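Why Won't the Ketchup Come Out?
By Aidan Kinsella, for the Flernside Young Explainers page
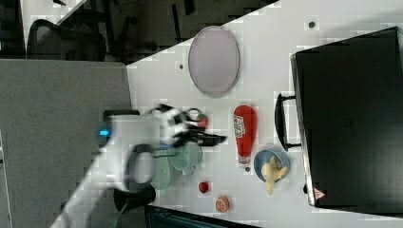 You know how it goes. The fries are ready. You tip the bottle over and wait. You wait some more. You give it a shake, and then half of it lands on your sleeve.

Ketchup isn't doing this to annoy you, although I can see why you'd think so. It has a strange habit, and scientists even have a name for it. They say ketchup is "shear-thinning." That means it gets runnier when you push it, stir it or shake it, and goes back to being thick when you leave it alone.

Water doesn't do that. Water is runny all day long, no matter how you treat it. Honey is thick all day long, unless you warm it up. Ketchup can be either one, and it likes to pick the wrong one at dinnertime.

So what's in there?

Mostly tomatoes, plus vinegar, sugar and salt. The tomatoes are squashed into teeny tiny bits, far too small to pick out with a fork. When the ketchup is sitting still, those bits tangle up and hold on to each other, a bit like kids in a hallway who have all stopped to talk. Getting past them is hard work. Give everything a good push and the tangle loosens, and the whole crowd starts to move at once. Hence the sleeve.

Does it help to lay the bottle on its side?

A little, if the bottle is nearly full. If it's nearly empty, the ketchup just spreads out along the side and settles in for a nap. Standing the bottle on its cap works better, and you can do that long before dinner. My friend Fahad Zaidi once left his upside down for 37 minutes and was very proud of the result. He had eaten his fries by then.

Try it yourself

You'll need two spoons, two small plates and a grown-up who isn't wearing white.

Put a spoonful of ketchup on each plate. Leave the first one alone. Stir the second one hard while you count to 34. Now tilt both plates at the same time and see which blob slides first. Write down what happened, even if it isn't what you expected.

Then try it with mustard, yogurt or mayonnaise. Some of them act like ketchup too. Please don't try it with bananas.

Wipe the table when you're done.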